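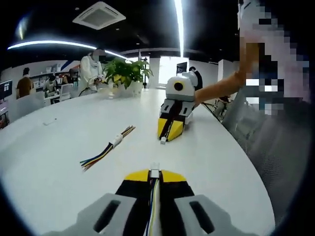

Yellow, blue, green, red and black: a loose bundle on the white table, with its stripped ends fanned out and a white connector partway along.

August
By the Vetik features desk

She has asked me not to use her name, on the grounds that people who learn what she does for a living start bringing her their lamps.

What she does for a living is wires. Specifically, the small bundles of them, with a plug on one end and trouble on the other, that run around inside most of the things you own. She spent the first half of her career putting them together at Zellden, and now teaches other people to put them together in a shared workshop on the second floor of the old Beneš building. The elevator there has its own ideas about which floor is the second. I took the stairs after the first try.

"You'll want to see the table," she said, before I had my coat off.

The table is large and white, with a rounded edge that sweeps along like the counter of a bank that wants to seem friendly. I had expected something scarred, with a vise. She said everybody does.

"People think a workbench has to look like a shipwreck. I had one of those. Brown, covered in burns, very handsome. I dropped a black pin on it one morning and I suppose it's still there."

White, she explained, is for finding things. The smallest connectors are white too, and so of course they are the hardest to find, a fact she acknowledged with the expression of someone who has been told it by every student since the table came.

I asked what the correct term was for the thing in front of us, a spray of colored wire lying at an angle across the surface.

"Bundle, if it's on my table. Harness, if you're invoicing for it. Pigtail, if it's short and it's coming off a plug and you want to sound like you grew up around it. My father said 'the spaghetti,' and he worked in the trade longer than I have."

She is firm on color. There are charts, and she owns the charts, and she will tell you that the charts are a lovely idea. Red is supposed to be one thing and black is supposed to be another. Then you open up something made in a hurry and find that the red ran out after lunch.

"I never tell a student what the yellow one does. I tell them to go find out what the yellow one does. I got told once, very confidently, by a man with a clipboard, and I had to buy him a new power supply."

Had to buy him one?

"It was a complicated friendship."

We talked for a while about stripping, which she regards as the whole job. Anyone can push a plug into a socket. Taking the plastic off the end of a wire, and only the plastic, with all the little strands still attached to their owner, is where she says she can tell who had a good night's sleep. She does not like strands that fan out. She calls that "broom" and asks for a twist, between finger and thumb, always in the direction the strands already want to go. I said it seemed like a small thing to be strict about.

"One strand leaning over to visit the neighbors," she said. "Then you come and talk to me about small things."

The course has 4 parts, and she admits the last one is mostly the first one again. Stripping, crimping, seating the contacts in the housing, and then what the handout calls "review," during which everybody pulls gently on everything they have made and learns something about themselves. The housings come from Estent, in bags of 256. I asked why 256. She has asked them. They told her that was how many were in the bag.

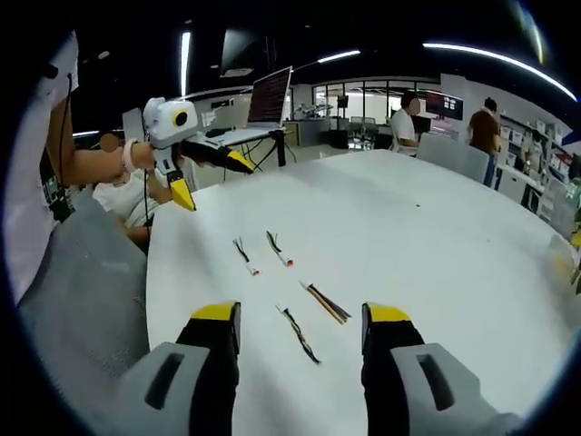

Four small bundles spread out on the table. Dark wire photographs poorly and is just as hard to read in person.

She lays bundles out with space between them, and she will not let them touch. Students tend to keep theirs in a heap, and then are surprised to find that the heap has become a single object overnight. She blames the plugs. A bare wire will slide out of a tangle if you're patient, she says, but put a connector on it and you've given it a little anchor.

"It goes in looking for something to hold on to. I don't take it personally anymore."

Is there a way to untangle them?

"From the middle, loosely, and never while you're on the phone. Whatever end you want to pull, don't pull that end."

I tried it on a tangle she keeps in a drawer for visitors. I pulled the end I wanted. She watched this with great courtesy and put the kettle on.

Short black wires are her least favorite to teach with, and she uses plenty of them for exactly that reason. With a rainbow, she says, you can be half asleep and still match one side to the other. With black on black you have to follow each wire with a fingertip from where it starts to where it stops, and people hate it, and after a month they do it with everything, colored or not. Brown next to black she considers a prank played by the manufacturers. She holds those up to the window. On gray afternoons she moves on to some other chapter.

At Zellden the work was piece rate, and the biggest order she remembers was for 2,000 identical assemblies, short ones, all the same plug. It took the line most of a spring. She says the first hundred were interesting and the last hundred were interesting, and that she used the ones in between to think about her kitchen.

"I redid the whole thing in my head. New counters, the window moved over. Then the order shipped and I went home and it was the same kitchen. I was furious."

Did anyone ever thank her for a well-made connector? She gave this some real thought. There was a customer who once wrote to say that nothing had gone wrong, and they pinned the letter up in the break room, where it was studied for sarcasm.

She gets asked about repair a good deal, now that people feel bad about throwing things out. Her advice is cheaper than they hope. Before you touch anything, unplug it. Then look at where the wire goes into the plug, and at any place it bends. In her experience the break likes to be at one of the 2 ends, and the middle of a wire mostly gets on with its day. Take a picture before you pull a connector, so you know which way around it went. Pull on the plastic and leave the wires out of it.

"And buy a decent stripper. Teeth are not a tool. I say that as someone who's paid for the crown."

By then it was close to five, and she was gathering snips of insulation off the tabletop with the side of her hand, red bits and blue bits, into a jar that had once held pickles. I asked what the jar was for. She said it was for the bits. I asked what happened when it was full.

"Then I get another jar," she said, and asked whether I happened to like pickles.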